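Puvine Workshop: Equipment Planning Meeting
Minutes, November 2020

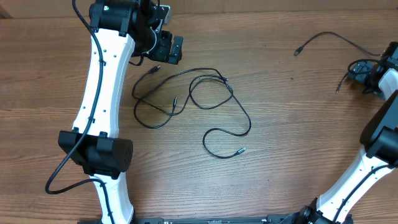
Present: Alžběta Bednárik (chair), Dušan Šindelář, Radu Matei, Žofie Matoušek (minutes)
Apologies: Oľga Bartoš

1. Last minutes
Accepted with one fix. The Kobzar quote was for cable clips only, no rail fasteners.

2. Second two-arm station
Dušan has wanted this since spring and came with a full parts list! Everybody liked it. The plan is to copy the first station: two arms on one base rail, same grippers, same table height, so that programs can move between the two with very little rework. Radu asked if we could try a different gripper on one side. Alžběta would love to see it too, but wants the matching pair running first.
Agreed: order two arms and a rail from Skukard. Dušan to confirm the lead time.

3. Cable handling
Radu is very keen to make this the first job for the new station (picking up a loose USB-type cord, finding the connector, laying it straight). It's a hard one and a great one to learn on. He needs a stock of practice cords in mixed lengths. $106 approved.

4. Spares
Žofie went through the spares drawer and we are low on joint housings screws and short leads. $300 set aside. Dušan would like one complete spare gripper as well, Humar price $433. Long and cheerful discussion, approved in the end.

5. Floor space
The new table fits by the window if the shelving moves. Oľga sent a sketch, and it looks really good. Power outlets still to be checked.

Actions
Dušan: Skukard order, Humar gripper
Radu: practice cords, 4 lengths
Žofie: spares order
Oľga: outlets, shelving

Next meeting in December, same room. Radu is bringing his gripper ideas.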